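Home | Newsroom | Products | Support | Contact

SALBY OPENS UP ITS ARM SETUP ROUTINE

2019-02-24. Hi from the setup desk at Salby! Today we're releasing Listasano, the checklist I use to get our kitchen counter cell ready for work, and it's free for anyone running the same arm.

I start in the simulator, always. I check the base first (is it where the drawing says?), then the wrist, then I open the fingers wide and park the gripper over the back of the counter. Small stuff goes out next, spread around so each pick has its own space. 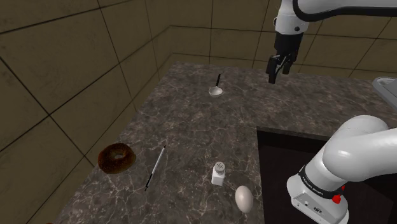

The simulated Salby cell with the gripper open and a ladle, donut, pen, salt shaker and egg on the counter.

The egg gets its own page, because grip force is where I used to lose whole afternoons! Listasano has 12 steps for the gripper alone, and 2 of them are just about finger alignment. We ran the full list 417 times before letting it out the door.

Evangelista, our service partner, will be using it on maintenance visits starting in December. Downloads are on the Support page, and if a step makes no sense, write to me and I'll fix it.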